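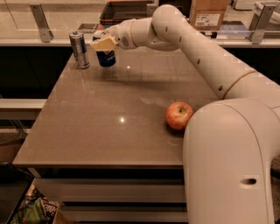 Ngọc Cao

Jussara Araújo doesn't look up when I come in. She's got a laptop on one knee and is reading joint angles out loud, to herself I think. "Two minutes," she says. Closer to ten.

The arm is her project at Cistum, the shared workshop where she's had a bench since April. White, long, rounded everywhere, and it takes up a good part of the table when it reaches over. Today's job is cans. Pick one up near the back edge, hold it upright, put it down beside the other one without a knock.

"The lifting I had early on," she says. "Setting down is the pain. You let go a hair too high and it drops. Too low and the whole arm leans on it and you get a dent."

How many dents so far? "37 cans. I drink the evidence."

She wrote the motion code herself, on top of a hobby controller called Osilness that she likes and complains about in the same breath. The gripper fingers are her third go. First set slipped, second set squeezed to hard. These ones are shorter, with more angle on them, and she holds a spare up next to her own hand so I can see how it closes round the top of a can.

Money? She winces. 700 dollars of her own so far, not counting the arm, which she bought used from a shop called Nurnico that was clearing its back room. It came with no manual. "I had a forum thread and a guy named Dantas who answered at midnight. That was the manual."

Then the apple. It's lying near the base, under the arch of the arm, and I ask if that's lunch. "That's next week. Cans are all the same. Apples, no. Every one is it's own shape and there's the stem."

She wants it to clear a table after dinner eventually. Plates, cups, whatever the kids leave. Not soon, she says, and then she's back in the log, scrolling, because the wrist was off by 12 millimeters on a run this morning and she still doesn't know why.

"Ask me again when it can do a fork," she says.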